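Home About Training Facilities Gallery Contact

The Parts Handling Room at Ukville

2nd August – by Nanami Kubo, Facilities Office, Trerell Technical Center

The parts handling room at the Ukville site is now open to all course groups. It is on the ground floor of the Kandpal Wing, next to the assembly bays, and replaces the storage area that was shared with the paint course. The pictures on this page show the floor and the shelving in their present state. The notes before them record how the room is laid out and what is expected of groups that use it.

The room supports the units on receiving, storing and presenting body trim parts. Learners bring parts in from the loading door, check them against the delivery sheet, place them in crates, and move them to the shelving for the assembly groups to collect. Most of the parts are light moldings supplied by Dreritz as training stock. They are sound in shape but are not meant to be fitted to vehicles, and they must not leave the building.

The floor

The floor is finished in gray carpet tile. A hard floor was considered, and the earlier room had one, but trim parts that are dropped on concrete come back with scuffed edges and broken clips. Carpet tile is also quieter for the classroom next door. Single tiles can be lifted and replaced when they wear. Spares are held in the Facilities Office and should be requested there – groups are asked not to swap tiles between one part of the room and another.

Yellow tape marks the working areas. A marked area is to be kept clear of bags, coats and empty packaging at all times, including during breaks. Tape that has lifted at the corners should be reported the same day. It should not be pressed down with a shoe or covered with a second strip, as the old adhesive then stays in the carpet and has to be cleaned out by hand.

Carts are to be lifted over the tape where possible and never dragged across it. Anyone moving a loaded cart has the right of way.

The shelving

The shelving is painted metal with braced uprights. Each unit was checked for level when it was installed, and the check will be repeated in September before the new intake arrives. Shelving is not to be moved by course groups. If a unit has to come away from its position for cleaning, the Facilities Office will arrange this outside teaching hours.

The upper surface of a unit is for parts in use. A part may rest there while it is being inspected or while the next crate is being prepared, and it should be back in storage by the end of the session. Parts should be set down flat, with clips and tabs facing up or toward the back, so that they do not take the weight of the molding. Tools, drinks and paperwork belong on the side bench.

The lower level is for crates. Labels face outward so that they can be read without pulling the crate forward. A crate that is full to the rim is too full; the molding on top will be marked by the shelf when the crate is pushed in. Empty crates may stay on the lower level if they are in their proper place, but they should not be turned upside down and used as a step.

The parts

Trim moldings are awkward objects to store. Few of them have a flat side, and many carry tabs that catch on one another. Sudheer Joseph, who leads the handling units, asks that parts be picked up by the body of the molding and never by a tab or clip. The same applies when a part is passed from one person to another. Learners should say aloud that they have hold of it before the other person lets go.

White moldings show marks sooner than dark ones. Clean gloves are kept by the door for handling them, and used gloves go in the bin beneath the hand-wash station. A part that has been marked can usually be wiped with a damp cloth. Solvents are not used in this room.

Damaged parts are not thrown away. They are tagged, entered in the book and set aside for the inspection unit, where learners practice telling a storage fault from a molding fault. The handling units run for 13 weeks, and a good supply of damaged parts is needed in the second half of the course.

Gallery
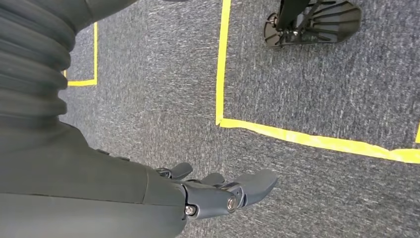 Yellow tape on the gray carpet tile.

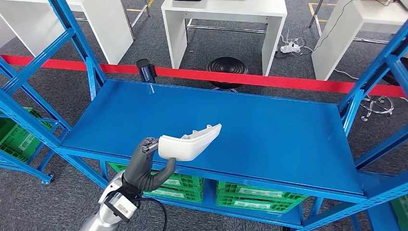
Blue metal shelving, with a white trim molding held just over the top surface and green crates on the lower level.

Using the room

The room may be booked in sessions of two hours. Requests are made through the course leader and should reach the Facilities Office at least four working days in advance. Groups that need stock brought from the main store should say so in the request and list the crates by label number. Stock requested on the day cannot be promised.

The limit for any one session is 30 people, including staff. Larger groups should be divided, with one half taking the delivery paperwork in the adjoining classroom while the other half is on the floor. Flat, closed shoes are required. Long hair is to be tied back near the racks.

At the end of each session the group returns its crates, clears the upper surfaces, and signs the sheet by the door. The course leader signs last. If crates were already out of place when the group arrived, this should be written on the sheet before work starts, with the time.

Visitors from partner employers are welcome by arrangement. Requests to see the room in use should be sent to Sudheer Joseph, who can advise on which sessions are suitable. Visitors wait at the reception desk in the Kandpal Wing and are brought down by a member of staff.

Corrections to this page may be sent to the Facilities Office. Bookings for the autumn term open when the shelving check has been signed off, and the form will be placed under Facilities in the menu.

Last updated: September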